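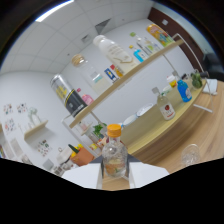
How do robots pick things up?

Try this first. Grab a drink bottle. Easy, right? Now do it with just your thumb and one finger, and keep your eyes shut. Harder! That is a bit like being a gripper.

A gripper is a robot's hand. Lots of them have only two fingers. No palm, no little finger, no nails. The two fingers squeeze in from each side and hold on.

Why bottles are tricky

Glass is smooth. It's round too, so flat fingers only touch a small bit of it. Squeeze too gently and it slides. Squeeze too hard and, well, you need a dustpan. And if you can see through it, that's a problem for cameras. A camera looks at clear glass and mostly sees whatever is behind. Bright caps help a lot. An orange cap is easy to spot, even on a busy shelf.

Two ways to teach

At the Tultgate workshop they wanted to know which fingers are best. So in April, a test. Malou Bundgaard held the gripper in her own hand, no robot arm at all. You carry it about, squeeze, let go. The camera sits on the tool and sees what the fingers see. Later a computer studies the pictures and learns the moves.

The other way is to use a real arm and steer it with a controller, like a game. Oluf Hjaltested did that one. Slower! He said his thumbs hurt by lunch.

The cameras are different as well. The one on the hand tool has a very wide lens, so straight things go bendy. Shelves tip up, walls curve. Looks odd to us but the computer gets to see much more of the room. The arm's camera stays put on a stand. Nice straight lines, but the arm keeps getting in the way.

What they found

Hard fingers: 64 tries, 23 drops.
Soft fingers: 64 tries, 18 drops.

So soft fingers won, but only by five. Soft ones bend a little and hug the round side of the bottle. Hard ones were better at thin boxes. Mi-kyung Hyun thinks the soft pads wear out quicker, and she is testing that next. Things lying on there side were the worst for both.

By the end the team had 2507 short clips from the hand tool. That sounds like loads. A computer needs loads. You learned to hold a cup when you were tiny and you dropped plenty, ask whoever mopped up.

Words to know

Gripper - the hand part of a robot.
Controller - the thing you steer with.
Lens - the curved glass at the front of a camera.
Friction - the rubbing that stops things slipping.

Have a go

You need two wooden spoons and an empty plastic bottle (not glass please). Pick the bottle up with the spoons. Then wrap a rubber band round the end of each spoon and try agian. Count your drops both times. Then put some water in and see if it changes.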